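My Year of Entering Every Giveaway I Could Find

I have always been a sucker for a sweepstakes. My grandmother mailed in entries on postcards, and I think it got into my blood, because last June I sat down with a cup of coffee and decided I was going to do it properly for once. A notebook, a separate email address, the whole nine yards!

By the end I had sent in 263 entries (I wrote every one of them down, bless me) and I had won 8 times. I know that doesn't sound like much, but oh, the feeling when one of those emails comes in. I still get up and walk around the kitchen.

The big one I was after was the Lostdale summer drawing, with a top prize of $1000. I entered every single day before breakfast, and I had that money spent in my head so many times over - new tires, a weekend at the lake, something nice for my sister. I didn't get it. I did get a tote bag, and I use that tote bag every week.
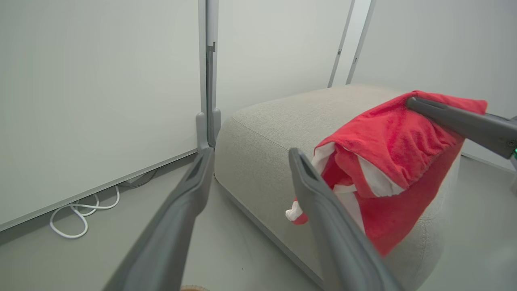

What I won

The best was a box of Uçar coffee, enough to last us well into the fall. Then there was a hand cream set from Clinura, which I gave half of away and then wished I hadn't. Two movie rentals, a puzzle, a phone case for a phone I don't own, a cookbook, and the tote bag.

How I keep track

I give each entry one line in the notebook, with the name of the sponsor, the closing date and whether it's daily or one time only. Read the rules before you put your address in. The Stalden contest wanted a short essay and I nearly missed that, and I had so much fun writing mine that I didn't mind losing (well, I minded a little).

And please, if anybody writes to say you've won and then asks you to pay a fee, close it and go do something else. I've had a few of those, and they can look very official.

I've already started a new notebook, a green one this time. If you know of any good daily drawings, leave them in the comments and I'll go enter tonight after supper.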